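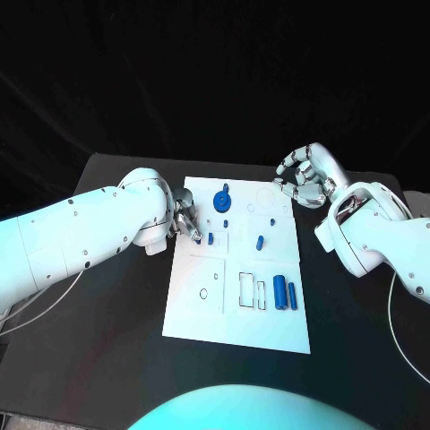
Shape boards: do you print the outlines or not?

poppybloxham
Redoing my sorting board for the March swap. White board, blue pieces, thin lines dividing it into sections. Last one had no outlines, and my nephew filed everything under "floor." Do printed outlines help, or am I making a very slow coloring book?

Tellitz_Tomoyo
Print them. A big circle and a small circle on the same board is a decent puzzle all by itself. I've watched grown adults try the wrong one 3 times and then blame the circle.

garside603
Disagree. With an outline you're matching a picture. Leave it blank and people have to think.

poppybloxham
People had to think last time, garside. They thought about lunch.

nektarios_c
Outlines, but go easy on the line weight. Mine were so thick they looked like road markings. Also put a post on anything round and flat. I made a gear with no post and you needed fingernails to get it off the table.

garside603
Posts are cheating too.

Tellitz_Tomoyo
What isn't cheating, in your house?

garside603
Pegs. Small ones.

beryl_p
I lost a small peg in the couch roughly 30 minutes after finishing it. Make spares. Blue on a dark rug is gone forever, ask me how I know.

poppybloxham
OK, outlines in, thin lines, post on the gear, spare pegs. garside gets a blank one and a pencil.

garside603
Fine by me. What size is the board?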